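Ranger proprement son poste bimanuel : mes règles pour les tâches avec du textile

Par l'équipe de l'atelier Clurum
Publié le 19 septembre 2024
Rubrique : Bonnes pratiques

Bon, on m'a encore demandé ma « fiche ceinture », alors je la mets au propre une fois pour toutes ! Chez Clurum, on fait travailler deux bras sur des vêtements posés à plat, et le couple jean + ceinture est de loin celui qui m'a appris le plus de choses (et coûté le plus de soirées). Le tissu s'affaisse, la ceinture se tortille, et les deux pinces veulent toujours passer au même endroit. Avec quelques règles simples, on s'en sort très bien.

Avant de commencer, il vous faut : deux bras avec pinces parallèles, une table claire et unie, un arrêt d'urgence à portée de main, et la fiche de poste imprimée. La nôtre suit le modèle Flastitetti, que j'aime bien parce qu'il tient sur 2 pages.

Étape 1 : poser le vêtement

Je mets toujours la taille du pantalon côté robot et les jambes vers le fond. Toujours ! Si vous changez d'orientation d'un essai à l'autre, notez-le dans la fiche, sinon vous ne comprendrez plus rien à vos résultats en relisant. Aplatissez grossièrement avec la main, sans chercher le pli parfait : un vrai jean n'est jamais repassé au millimètre.

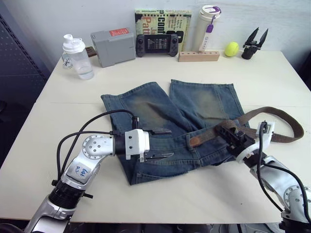 Pour les vitesses, je suis assez stricte. Près du tissu, on reste à 10 % de la vitesse maximale, et on ne remonte qu'une fois les deux pinces dégagées. Côté effort de serrage, commencez bas et augmentez par petits crans. Une sangle tissée supporte bien qu'on la pince, mais si elle glisse, c'est souvent la prise qui est mal placée, alors déplacez le point de contact avant de toucher à la force.

Étape 2 : répartir les rôles

Un bras tient, l'autre tire. Ça paraît bête, dit comme ça, mais écrivez-le noir sur blanc dans la procédure, avec le nom de chaque bras (collez une étiquette dessus s'il le faut, le marqueur fait très bien l'affaire). Les changements de main se font à l'arrêt : la deuxième pince se ferme, on attend la confirmation, et seulement ensuite la première s'ouvre. J'ai vu des gens chevaucher les deux mouvements pour gagner du temps, et franchement, je ne le conseille pas pour débuter.

Pensez aussi aux câbles. Ils doivent garder assez de mou pour suivre le poignet dans toutes ses positions, sans venir balayer la table. Faites le tour complet de chaque articulation à petite vitesse, à vide, avant la première séance du jour.

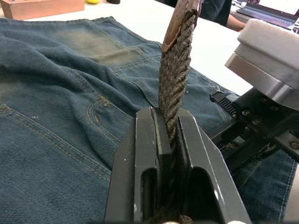 Étape 3 : la règle des mains

Ma règle préférée, et la moins négociable : tant que les moteurs sont sous tension, on n'entre pas dans la zone de travail. Pour remettre le vêtement en place, on met en pause, on vérifie le voyant, on annonce « pause » à voix haute, puis on avance la main. Pour passer derrière la table, même chose, on prévient. Notre ancienne consigne (celle d'Asamoah, très complète mais longue comme un jour sans pain) disait à peu près pareil en beaucoup plus de mots.

Étape 4 : le fond de table

Tout ce qui reste au fond doit être hors de portée des deux bras, coudes compris, et garder la même place pendant toute la série. Les boissons, bouchon fermé. Si un objet bouge, on le remet ou on le signale dans la fiche.

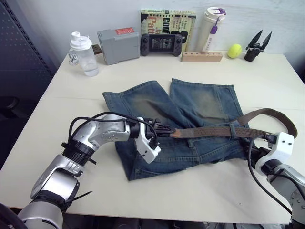 Temps de lecture : 4 min

Étape 5 : noter, puis noter encore

Après chaque essai, je remplis une ligne : vêtement, orientation, bras qui tient, bras qui tire, réussite ou échec, remarque libre. Sur une série d'environ 200 essais, c'est la remarque libre qui me sert le plus, croyez-moi ! « Passant accroché », « boucle trop large », « tissu remonté »… trois mots suffisent. On saisit le tout dans Giltiveo en fin de journée, mais un tableur ira très bien.

Et quand faut-il interrompre une série ? Dès que le tissu se coince dans une articulation, dès qu'un bruit change, ou dès que vous avez un doute. On coupe, on regarde, on repart du début de l'essai.

La prochaine fiche, prévue en octobre, portera sur les fermetures éclair. Si vous avez des astuces là-dessus, je prends !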